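Sorting the Small Stuff: Our Term Project on Parts Trays
Wudham Technical College, Workshop Practice, Report 2

When we started in January, our group had a fairly simple wish, and that was to stop losing things. Anybody who has spent an afternoon at a shared bench looking for one little motor will know the feeling! The parts all lived together in a deep Stornora box, wires and all, and by the time you had pulled one motor free you usually had three more dangling from it.

So we chose trays as our subject. We tried 11 different ways of laying out a bench over the spring, and we kept a notebook (which we named Plista, for reasons that made sense then) where everyone wrote down what had annoyed them that day. The layout we liked best puts shallow yellow trays on a white table, with one kind of part to a tray, so the motors get their own place and the red circuit boards get theirs.
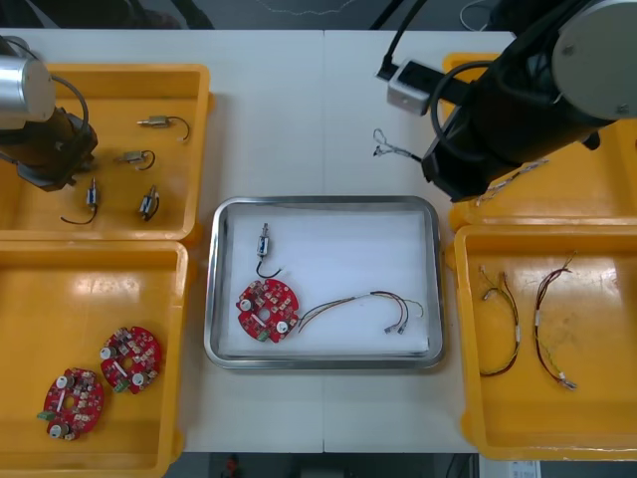
The low sides matter more than we expected. With a deep box you reach in blind and hope for the best, but with a shallow tray you can see how a part is lying before you touch it, and the wire leads have room to curl without grabbing their neighbors. Four motors to a tray felt comfortable to us. When we piled in more, the leads began to tangle again and we were nearly back to the old box.

Boards were a bit fussier. We agreed to lay them flat and never stack them, mostly out of worry for the small components on their faces, and we asked everybody to lift them by the rim.

Over the whole project we sorted 329 parts, and a full reset of the bench came down from 22 minutes to about 11, which pleased us no end. We'd still like to try labels on the tray fronts, and a lid of some kind for dust.

Handed in 21st May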